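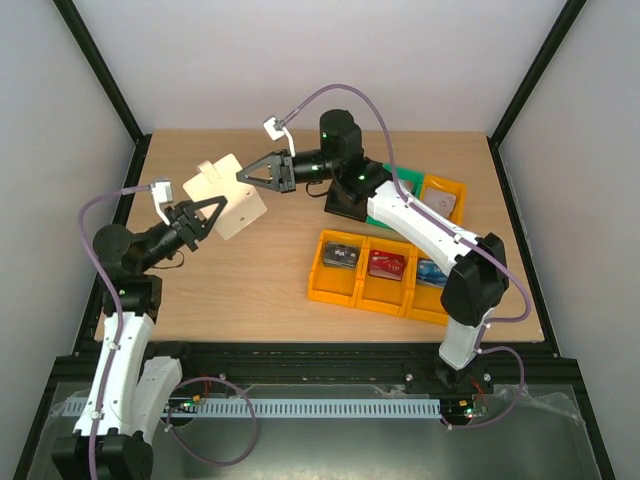 The case for sewage testing has been oversold

Ese Afolabi
Jul 18, 2026

Every few weeks another county signs up to have its wastewater checked for flu, and the press release says the same thing: we will see outbreaks coming. I would like to know what anyone plans to do when they see one.

Astwood has been sampling at 14 sites since December. The winter wave showed up in the sewage 5 days before it showed up in the clinics, and the county health office was very pleased. What changed in those 5 days? The schools stayed open, as they should have. The nursing homes got an email. I asked two of them what they did with it, and one couldn't find it.

Prasham, a smaller town with no program, got through the same winter by having a nurse phone the care homes every morning. It's dull work and it doesn't make a chart.

Supporters say the data will pay off in time. Maybe so. But the readings jump around after heavy rain, and a town of roughly 1000 people can look alarming when a handful of them are sick. Nosance, the contractor, smooths its figures before the county gets them and won't publish how. I don't see why a health office should accept that from a vendor.

I'm not against testing sewage for polio, where a single hit matters and there is a vaccine to send. Flu is a different question. Before Astwood renews, somebody should write down what number leads to what action, and who has to take it.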